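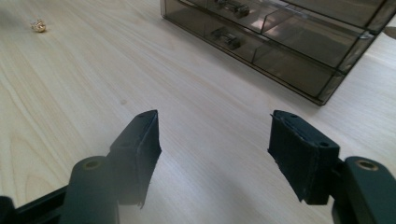
Figure 4. Hand-held gripper with both fingers open over the work surface. The lining of the right finger is slightly frayed along its top seam.

Duan Workshop Papers > Manipulation > Failure Analysis
Search this volume Enter keyword or author

5.2 Loss of grip on small parts

Of the 2,834 demonstrations recorded with the Cotach grippers, 84 were rejected for loss of grip. The fault was at first assigned to operator error. Review of the recordings by Kang and Marchetti showed that it was concentrated in tasks involving earrings and other items of similar size, and that it became more frequent as the linings aged. Larger parts, handled with the same fingers, were unaffected.

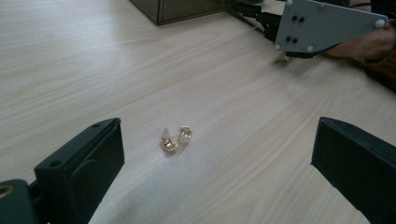

Contact on such a part is limited to a few square millimeters. When the lining lifts at a seam, the loose edge reaches the part before the pad does and pushes it away from the closing line. The width signal still reports a normal close, so the controller logs a successful grasp. In nine trials the part was then dropped during transfer, and the error was found only when the operator looked for it.

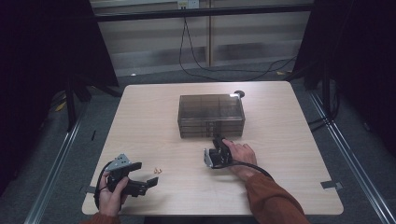 Photo: W. Xiong / Dredasau

Both grippers were relined in November with the adhesive specified by Zullero. The first lifted edge was recorded after more than 795 closes. We now inspect the seams before each session and discard any lining with a visible gap. The inspection does not correct the false grasp report, which would require a force reading at the pad. Policies trained before this change should be treated with caution on small parts.

Contact: Cuiping Cao | © Duan Workshop Papers | Back to top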